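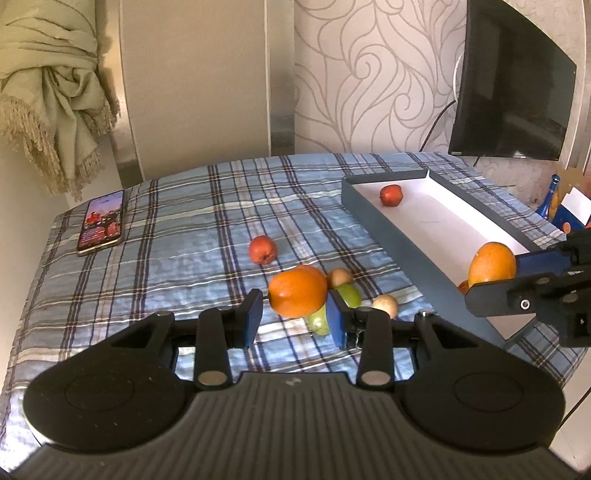 Rimenwood Allotment Society
Minutes of the general meeting, Aug 25, 2024

Present: Fiifi Ankrah (chair), Tharushi Abeysekara (minutes), 20 members, and a dog that was not put to a vote.

1. Minutes of the February meeting
Approved, after the word "shouting" was changed to "discussion" in two places.

2. Water
The bill for the quarter came to $231. Fiifi read this out twice, the second time slower. Members on the Laxdal side believe the Darholm side leaves its hoses on overnight. Members on the Darholm side hold the same view in reverse. Agreed: the main tap gets shut off at dusk, and the key goes on the hook inside the tool shed. A member asked who would be doing the shutting off. There was a long look at the floor. Fiifi will do it.

3. The shed door
Still sticks. A plane was bought for this in February and is in the shed.

4. Compost
The left bin is for new material and the right bin is for finished compost. This has been minuted before. Somebody put a whole squash in the right bin, and it has since put out vines and looks better than anything on plot 2. Motion to leave it alone until the first frost carried, with plot 2 abstaining.

5. Path chips
Pusurar Landscaping quoted $300 for a load, delivered to the gate and no farther. Moving it from the gate was described by the chair as "a nice morning out." Quote accepted. Wheelbarrows to be brought by anyone who has one with air in the tire.

6. Harvest supper
Tharushi has the sign-up sheet. So far it lists nine zucchini dishes and a bag of ice. Members were asked to consider a main course. One asked whether zucchini bread counts as bread or as zucchini. Tabled.

7. Other business
The lost glove is still lost. The found glove is a different glove.

Meeting closed when the mosquitoes arrived. Next meeting to be posted on the gate.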